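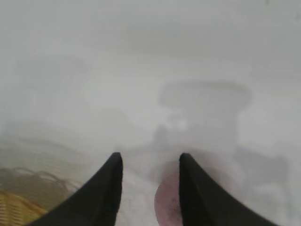

Skirau White Table Top

Bekonstead > Tables and benches > Tops

If you've ever tried to sort buttons, ice a cake or find the last puzzle piece on a dark timber table, you'll know why we get so excited about a plain pale one. The Skirau is an off-white top with a smooth, even surface and no grain or pattern to fight with. Put something pink or yellow on it and the colour just sings! Small things show up too, so you spend less time patting around for the thing you had a second ago.

We started stocking it for craft rooms, but it has wandered off in every direction since then. People put it in kitchens, in laundries (wonderful for pairing socks), under sewing machines and in the corner of the lounge where the kids do their drawing. I have one at home and it has been my homework table, wrapping station and seedling bench, sometimes all in the same week.

What you get

One top, 20 mm thick, with softened edges that are kind to your forearms
Fixing screws and a paper drilling guide
A spare-parts card, so you can order more screws without hunting for the right size

Legs aren't included. The Eturach leg set fits straight on, and so do most legs with a flat mounting plate. If you already have a cabinet or a pair of drawer units, the top can sit across those as well.

Price: $200 for the top. Pick-up is free from our shop, and delivery is worked out at the checkout by postcode.

Living with it

The finish is matte enough that you don't get a lamp glaring back at you, which I love for evening projects. Shadows stay soft and it's easy on the eyes for close work. We sell it as a clear, open surface: no cut-outs, no raised lip, no cable hole in the one spot where you wanted to put your cup. You can push things right up to the edge and sweep the crumbs off with your hand.

My favourite way to use it is with one or two little containers at the back and everything else kept free. A small woven basket in a cheerful yellow does the job nicely, and it's a good home for pens, pegs, clips or whatever tends to roll away.
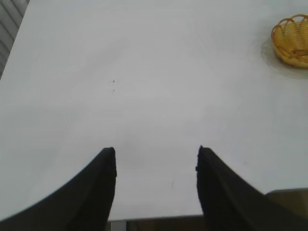 Pale tops do show their history, and you should know that before you buy. Little specks and faint smudges stand out more than they would on timber. Most marks come off with warm water, a drop of dish soap and a soft cloth. For stubborn ones, leave the damp cloth sitting on the spot for a few minutes and then wipe again. Please skip the scouring pads, as they dull the finish and you can't bring it back. Hot pans need a trivet, and strong dyes (beetroot, hair colour, permanent marker) should be wiped up straight away.

Goes well with

Eturach leg set, fixed height
Onyeka small baskets, sold singly in several colours
Onyeka desk mat, for painting and glue

Questions we get a lot

Can I cut it down? Yes, with a fine-tooth blade. Seal the cut edge afterwards, or the damp will get in. Cut tops can't be returned.

Will it hold a sewing machine? Easily, on four legs. For a heavy overlocker we'd add the centre leg from the Eturach range.

Does it come in grey? A light grey is due in November. Ask us to put you on the list.

The top has a 2 year guarantee against warping. Keep your receipt in a drawer somewhere!

Page written by Bohumila Bartoš, Bekonstead. Prices checked July 2, 2018.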